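Tue 13 August

Back on the drift model for the harbor people. Clarkumley sent over the incident log from the fish wardens and boat crews along the east shore, and they want to know if our hindcast could have told the searchers where to look. My gut says no, but let's see.

The log has 1,558 entries. Most are useless for this. Loose nets, fuel drums, half a dock, a dead whale entered on three separate lines by three separate people. I threw out everything with no clear start position and was left with 232. Then I threw out anything where the start time was "morning" or "after the storm," and that leaves 195. I don't love it. The cases that survive are the ones where somebody was paying attention, and those are probably the easy ones.

Ran all of them through Onura with the default leeway table. On the plots it looks great, which makes me suspicious. The search boxes are so big by the second day that you could miss badly and still call it a hit. A box that covers half the channel isn't a prediction. Shrunk the boxes to what one boat can cover in daylight and the hit rate fell apart, as expected. I'm not writing the number down here until I've checked that I didn't break the time zones again (see the mess in the last notebook, the log is in local time and the current files are not). 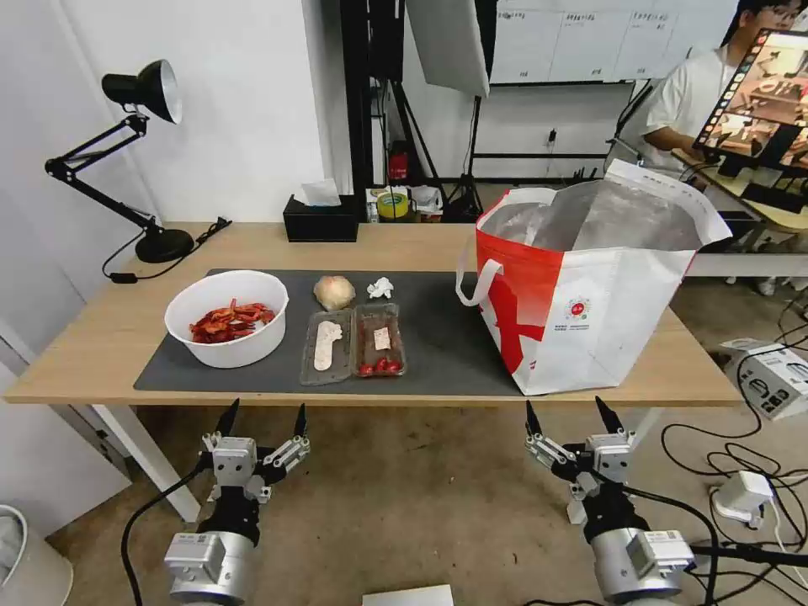 The other thing bugging me is the wind. Onura takes it from the station at Henare, up on the headland, and anyone who has stood on that headland knows it doesn't blow the same down at the waterline. The storm runs are worst. Wind swings through the back of the storm and the station sees it early, so every simulated object turns the corner before it should. Could be real. Could also be me wanting it to be the wind, as that would be a cheap fix.

Tried a lag of 2 hours on the Henare record. Better for the storm cases, worse for the calm ones. Of course it is. Any knob will help something if you turn it. Not keeping it unless it holds up on cases I haven't looked at yet.

Fillbridge says their new current product "resolves the nearshore zone." Asked them what they checked it against. They sent a brochure. Asked again. If anyone here has used it inside the reef, leave a note on this page, and please say what you compared it with.

Also worth a look: the report times. The log gives when the call came in, and the model treats that as when the thing was spotted. A crew with no signal might call it in when they get back to the landing. For a slow drifter that hardly matters. In the channel at full ebb it matters a lot, and those are the cases we're being asked about.

To do:
- fix or clear the time zone question before anything else
- split the cases into storm and calm, hold some back, don't peek
- rerun with leeway set to zero, just to see how much the table is buying us
- ask Clarkumley if the paper sheets still exist, the typed positions look rounded
- nothing goes to the harbor office before September, whatever the plots look like

Left the zero leeway run going on the big machine. Please don't reboot it.

Recent entries
Onura install notes, second try
Drifter buoy 4: battery or antenna?
Why the tide tables disagree at Clarkumley
Henare station, gaps in the wind record

This site uses cookies to keep you logged in and to remember your notebook settings. By continuing you accept their use. Accept | Settings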